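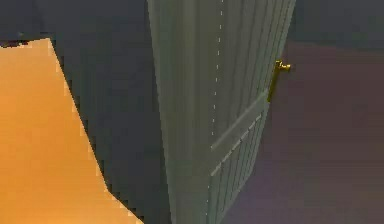
Doors and the delivery trolley: tips from the Marsden workshop

Since September we've had a self-driving trolley moving parts between the stores and the benches. The sales sheet said it would save us 58 minutes a shift. I'm still waiting for mine. What it has done is make everybody think about doors, so these tips are mostly about those.

Grooved doors hold dust. Brush down the grooves with a dry paintbrush before you wipe, or you just make paste. An old toothbrush does the ledge along the top of a rail.

Brass handles want a soft cloth and a drop of washing-up liquid. Go easy on polish, which creeps on to the paint and leaves a grey ring. If the handle wobbles, tighten the fixing screws by hand. Akua Agbeko used the drill on one and we had to plug the hole.

Don't wedge a fire door open for the trolley. I don't care how long it sits there bleeping. If it can't get through, somebody opens the door for it, and that somebody should have it written down as part of their job. At present it's Clive Bloxham, who used to push the old trolley and now walks behind the new one.

Keep the floor clear for 2 metres either side of a doorway. Offcuts stop it dead.

Ask what happens to the hours. Ming-te Lam was told the stores job would get "more interesting". So far it has meant charging batteries and filling in a fault log. If your firm is buying one, get the new duties on paper first, and keep the old trolley. Ours has been out 31 times.

Wendy Greenwood

478 shares
31 comments

Related
Getting glue off a bench top
Sticking drawers: try candle wax first
Which mop for a painted floor?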